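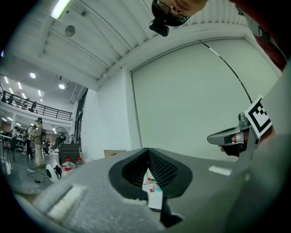 Members > Forums > Footwear and Fitting > Returns and Wear Policy

Forums Library Events Sign in

Collar padding and heel slip: should we still recommend sizing down?
Posted in February by Thu Hồ, Fitting Standards Desk

Colleagues,

The current fitting guidance, section 4, advises staff to offer a half size down when a customer reports heel slip in a shoe with a heavily padded collar. The text was written when most stores carried firmer collars than they do now. The Paltitz store has asked whether the advice should stand, and I would like to collect views from the floor before the section is reopened.

Please state the type of footwear you sell most and whether your store measures both feet at every fitting. Comments on pricing belong in the other thread.

---

barreto_floor2
Reply

At Barreto we sell mainly walking shoes and measure both feet, standing, at every fitting. We stopped sizing down for heel slip last spring. Our returns sheet listed toe pressure as the leading complaint among customers who had been moved down a half size, and several of them had been comfortable at the front of the original pair.

We now relace first. The customer is asked to use the top eyelets, tie the shoe while seated with the heel pushed back, and walk the length of the store twice. If the heel continues to lift, we try a different last.

I would support removing the half-size advice entirely.

---

K. at Tristach
Reply

I cannot agree with removing it entirely. Tristach serves a large number of older customers, many of whom have worn the same size for decades and have never been properly measured. A fair portion arrive in shoes that are too long. For them, the half size down is the correct size, and section 4 gives newer staff the confidence to suggest it.

Relacing is sound practice, but it asks something of the customer every morning. A person with limited grip will not tie a lace lock daily. Staff should bear this in mind before treating it as the standard remedy.

---

barreto_floor2
Reply

The point about older customers is accepted. However, a person who arrives in the wrong length should be measured and given the right length. That is covered in section 3. Section 4 concerns a person already measured who still reports slip. The two cases are being mixed, and I believe the present wording encourages it.

---

fullix_returns
Reply

Fullix handles the exchange desk for our region, so I see the shoes after the decision has been made. Two observations.

First, the reason field on form 3416 has a single box for "fit." Heel slip, toe pressure and collar rubbing are all entered as the same thing. I would be cautious about any conclusion drawn from returns sheets unless the store keeps its own notes, as Barreto evidently does.

Second, new collar padding compresses. Customers who report a tight collar in the first week often withdraw the complaint by the third. The reverse also happens: a heel that felt secure in the store begins to lift once the padding has settled. Section 4 says nothing on this subject, and staff are left to promise whatever seems reasonable at the time.

---

K. at Tristach
Reply

The remark on form 3416 is useful. I was not aware that the categories were combined. Could the Desk ask for three separate boxes? Our staff would complete them.

On settling, we tell customers to wear the pair indoors for 10 days before deciding. I understand that other stores allow less.

---

paltitz_store
Reply

Paltitz raised the original question, so I will set out our position. Our stock is mostly slip-on and low-cut styles. Relacing does not help with a slip-on. We have used heel grips with mixed success. Customers dislike paying for an accessory to correct a new shoe, and I find it difficult to argue with them.

We allow four days of indoor wear, which I now think is too short. Ten seems generous for a store of our size, where stock must go back on the shelf promptly.

---

barreto_floor2
Reply

For slip-on styles I have no objection to trying a half size down in the store, provided that the toes are checked with the customer standing. My objection is to offering it first, for every style, as the section now reads.

---

Thu Hồ, Fitting Standards Desk
Reply

Thank you for these contributions. The Desk proposes the following wording for comment:

"Where a measured customer reports heel slip, staff should first adjust the lacing, if any, and repeat the walking check. A different last should then be tried. A half size down may be offered if toe clearance remains adequate while standing."

A note on padding will be added beneath it. The indoor wear period will remain at the discretion of each store until the matter has been discussed further. I will also forward the request for separate boxes on form 3416.

---

K. at Tristach
Reply

Tristach can accept this wording if "if any" is expanded to mention customers who are unable to manage laces. Otherwise the first step will be followed to the letter by staff who have been told to follow it.

---

fullix_returns
Reply

Agreed with the above. Please also define "adequate." Over the past year I have seen it interpreted as a thumb's width, a finger's width, and the customer's own opinion.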